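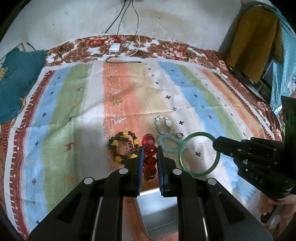

The Plastic Add-On Is Back, and I'm Not Buying

Every October the game companies find a new piece of plastic to put in the box. This year it's the Wolleo, a motion wand from Vornico that comes bundled with a party game called Loltska. You wave it, it buzzes, your score goes up. The bundle costs 40 dollars more than the game alone, and stores near me seem to stock very little of the plain version.

I've been here before. I own a drawer of steering wheels with nothing in them, a fishing rod, and a drum that lost its left side in one summer. Each was going to change how we played. Most worked with exactly one game, and the sequel wanted a different one.

Rattana Rojanasak, who reviews party games for a newsletter I like, thinks I'm being a grouch. Her case is that kids who can't manage a regular controller can pick up a wand and be playing in a minute. Fine, I'll give her that. My nephew did it. He also put the wand down after 2 rounds and asked if he could use the buttons, which track better and don't need a clear floor.

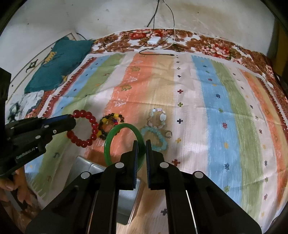 Bracelets and bangles laid out on a striped sheet.

Then there's the promise of support. Vornico says more Wolleo games are coming and has named one, Sitthichai, with no date and no footage of anyone playing it. Theerawat Nuchit, who runs the used game counter where I trade, told me he has a shelf of old motion gear he can't give away. I believe him — I've added to it.

Maybe the wand is good. Loltska itself is pretty funny, and the cooking rounds made my sister laugh until she had to sit out a turn. We played those with ordinary controllers. If Vornico wants my 40 dollars, it can show me the second game running, with the wand, on a store shelf. Until then I'll take the disc by itself, if I can find one.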